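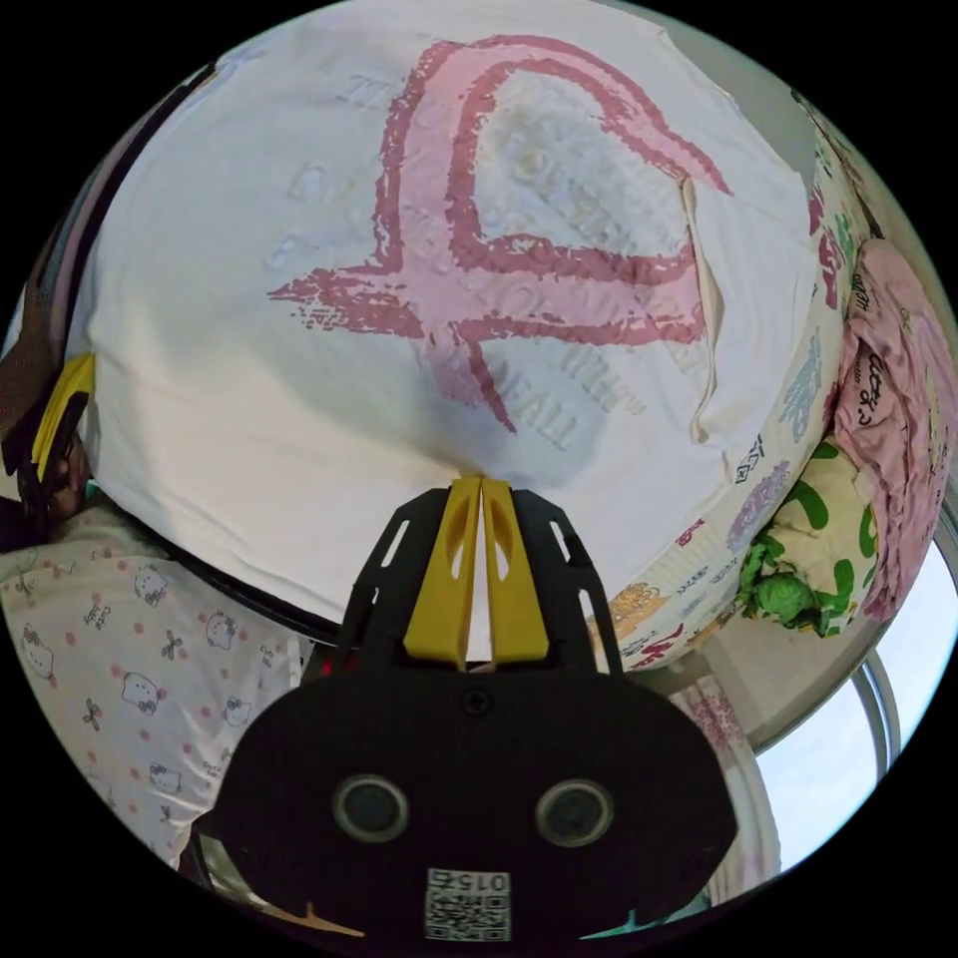
The Castus certificates should have gone out by noon, a reader had written to the Lolcombe Testing Center, and every entrant deserved to know why they had not.

The Center replied that 1,951 spreadsheets had been received and that 22 remained unscored. Each of the 22 contained the same formula, in the same cell, and the formula returned the name of the next entrant to log in.

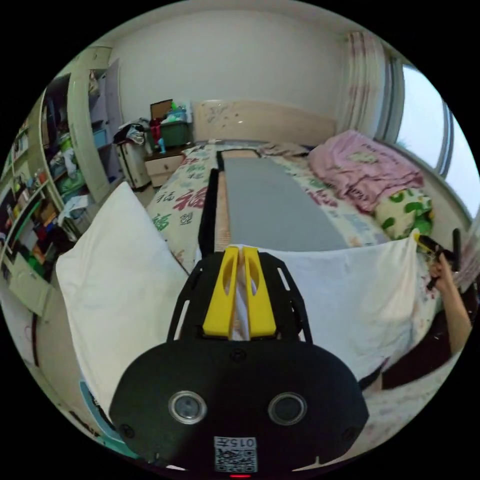 Page last changed: Saturday, May 30, 2026

Scoring resumed in the Gatchalian Room at two. The proctor opened the last file, read the cell, and found her own name there.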